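Minutes, gripper trial group, Stusville workshop, May

1. Finger pads
We compared the Feder pad and the Haugen pad on the hand-held grippers. Each pad did 100 picks of cloth. Feder dropped 5, Haugen dropped 2. The meeting agreed that Haugen is better for thin fabric, but its grey glue leaves marks and must be changed.

2. Folding with two grippers
The cream cloth was discussed for a long time. The blue pads hold the flat part well, but at the bunched part the operator must try again.

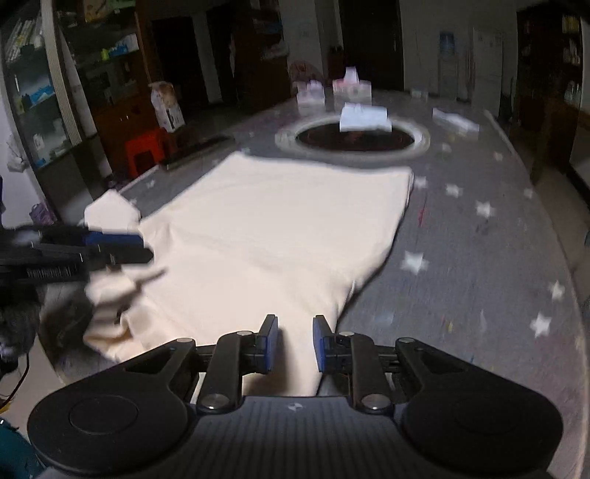 3. Controller
Fulita firmware 389 is still slow to close the left gripper. It was decided to keep the old version until the next meeting.

4. Other
Spare screws to be ordered. Next meeting at 2 pm, same room.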